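Blue and white on the tables for Sunday's soup lunch

The soup lunch is back at the Fukilberg hall this Sunday, and if the talk in the queue at the baker's is anything to go by, you would do well to come early. Doors open at noon and the first pans will be ready not long after - lentil, chicken and rice, and the tomato one that went so quickly in the winter that some of us at the back only got to hear how good it was.

Melahat Karakaya, who is running the kitchen again, has had a change of heart about the crockery. The old china has served the lunch well, but there is only the one sink, and last time the washing-up went on until it was properly dark. So it will be paper this year, and very pretty paper too, white with a blue and white pattern round the rim. She has ordered enough for 500 helpings, which sounds a great many until you remember how many of us come back for seconds (and bring the grandchildren).

"I wanted something that looked as if we had made an effort," she told us. "People are sitting down to a proper meal with their neighbours, and I think the table should look nice, even if it all gets cleared away at the end."

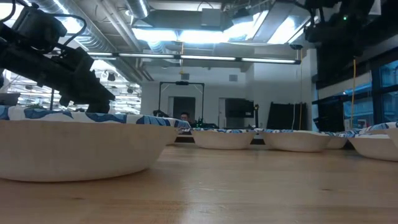
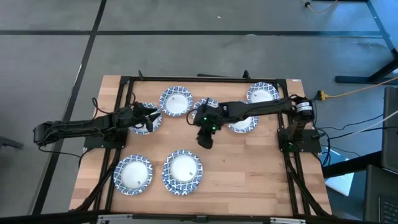 The blue and white paper tableware, set out on a wooden tabletop.

Tülin Ekinci will be in charge of puddings, with her Sultana cake promised once more alongside baked apples and a rice pudding. She would be very glad of a few more cakes, large or small, and they can be left at the side door from 10 in the morning. Please put your name on the tin if you would like it back!

Tickets are £3, with children under five eating free, and you can pay on the door. Last year's lunches raised £2,237 between them towards the new hall windows, and this one goes to the same fund. There are around 20 places at the long table near the heater, kept for anyone who feels the cold, so do say when you arrive if you would like one of those.

Bread is included. Dogs are welcome in the porch, where there will be a bowl of water.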